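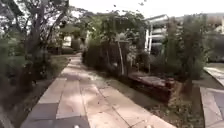

Bildergalerie: Projektkurs Robotik, Außenfahrten

Der Weg aus hellen Steinplatten, aufgenommen aus der Sicht des Roboters. Unter den Bäumen wechseln Licht und Schatten, rechts verläuft eine dichte Hecke.

Zum Projekt

Im Mai 2019 erprobte der Projektkurs Robotik der Gesamtschule Girnum sein Fahrzeug »Selov« im Freien. Die Leitung hatte Snædís Kirkegaard. Aufgabe der Gruppen war es, die Wegkante im Kamerabild zu erkennen und eine Strecke von 60 Metern ohne Eingriff zurückzulegen. Je Gruppe waren bis zu neun Fahrten vorgesehen, die Auswertung erfolgte im Anschluss im Fachraum Informatik.

Die Schule dankt der Firma Grondell für die Bereitstellung der Antriebsmodule.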